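How many listings pages should I submit my small shop site to?

Print this page | E-mail this page
Posted 17/12/2019 by Kamran Jalali

Hello to all. I have a small web shop for table linens and picnic cloths, name is Olow. Since April I have paid for a listing in a directory called Brundeo, and I received 246 visits from it but only 2 orders. Now Nullura offers me a "premium placement" for 100 dollars per year. They say they have 2,000 shops in the home category. My question is whether such directories still bring buyers, or whether I should put this money into my own pages.

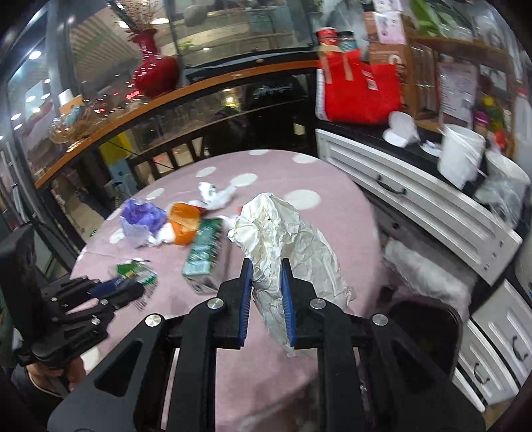 My product pages are quite simple, I must admit. Each one has a title, a price and two lines of text. For a pink cloth with white dots, like the one on this round table, my title is only "Cloth 14B", and I suspect that people who search for such a thing will never find me. Would you repair this first?

Alina Nedelcu

Yes, please repair the titles first. Write what a buyer would type: "pink polka dot tablecloth, round". Then the size and the washing instructions. I did this for my own shop and it took me two evenings, but the search visits became better after a few weeks.

About Brundeo, look at which page the visitors land on. If all of them arrive at your home page, ask to change the link to a category page — they usually agree. I would not pay Nullura before you see what the new titles do. Ask them also how many clicks a shop of your size receives in one month. If they answer only with the number of shops, this is not an answer.

Manole

directories are dead, dont pay. I had three and canceled all. Use the free ones if you want but check that your phone number is the same everywhere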